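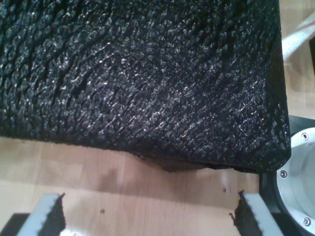 Tanoli Strukturbeschichtung 2K - Artikel 1276

Zweikomponentige Beschichtung auf Polyurethanbasis für Transportkoffer, Ladeflächen und Gerätegehäuse. Lieferbar in Schwarz, andere Farbtöne auf Anfrage. Die Oberfläche härtet matt aus und bleibt ohne Decklack überarbeitbar.

Technische Daten
Gebinde: 12 kg (Komponente A und B im Set)
Schichtdicke trocken: 2 mm
Topfzeit: 7 Minuten bei Raumtemperatur
Untergründe: Stahl, Aluminium, Sperrholz, GFK
Verarbeitung: Spritzpistole mit Trichterbecher oder Strukturwalze

Untergrund entfetten und anschleifen. Auf Aluminium ist die Grundierung Riko P zwingend erforderlich, auf Sperrholz genügt ein dünner Vorauftrag des Materials selbst. Kanten vor dem Auftrag brechen; an scharfen Kanten zieht sich die Beschichtung zurück und erreicht die Sollstärke nicht. Komponenten vollständig mischen, Teilmengen nur nach Gewicht entnehmen. Die Korngröße der Struktur wird über Luftdruck und Düsenabstand eingestellt - niedriger Druck ergibt eine gröbere Struktur.

Frostfrei lagern. Angebrochene Gebinde der Komponente B sind feuchtigkeitsempfindlich und zügig aufzubrauchen. Von November bis Ende Februar erfolgt der Versand ausschließlich im Thermokarton.

Zubehör: Grundierung Riko P, Trichterbecher, Ersatzdüsen, Mischeimer mit Skala.

Hersteller: Tanoli, Werk Kaloldale
Anwendungstechnik: Margus Tamošiūnaitė
Bestellungen und Farbtonanfragen: Sohail Virk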